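July, home a little after six

First full week with the simulator done. I said I would write some of this down while I still remember what the job was like before, so here goes.

Until spring my work at Gernside was testing small kitchen appliances by hand. Toasters mostly, some kettles. You push the lever, you turn the dial, you write down what it did, and you do it again. On a good day I got through 62 full checks. My right thumb still aches when it rains. There were five of us on that bench and we talked the whole time, which is how I know far too much about Filalier's divorce.

Now there are three of us. Two went over to packing, same pay for a year, and after that it's not clear. The arms do the pushing and turning. Before an arm goes near a real unit, the motion gets run on screen in a made-up kitchen, and that is my part now. I set up the run, watch it, and mark where it went wrong or looked like it might.

Svend Vestergaard trained me. He came over from the Derosach plant, where they switched earlier, and he's patient, though he talks to the monitor more than to me. He told me to stop watching the arm and watch the gap between the arm and the appliance. That helped. The first few days I had marked nearly everything as fine.

Today was the four-slot toaster, all day. The batch was 555 runs and I only had to look at the ones the software flagged, plus a few Svend picked to check that I was awake. Most of my time went on the approach from the right, with the finger down along the side of the toaster. I went back and forth on it before lunch and in the end sent it to Svend with a question mark.
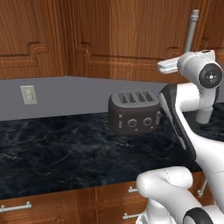
He says a question mark is a fair answer as long as I write down what the question is. So I wrote that I couldn't tell from that angle how hard the finger would be pressing, and that on the old bench I would have felt it. He put my note in the report as it was. I was pleased about that.

What I miss is the noise. The new room has carpet. Bognár eats at his desk now, so I had my sandwich outside by the bikes and then walked over to packing to see the other two. They're on their feet all day and said I had it easy. I didn't argue. My back is better than it has been in years, but my eyes were done by four o'clock.

They're asking who wants the course in the fall, the one where you learn to write the motions yourself. I haven't put my name down yet — I want to know first if it's on paid time.

Need to call about the boiler tomorrow. Out of coffee too.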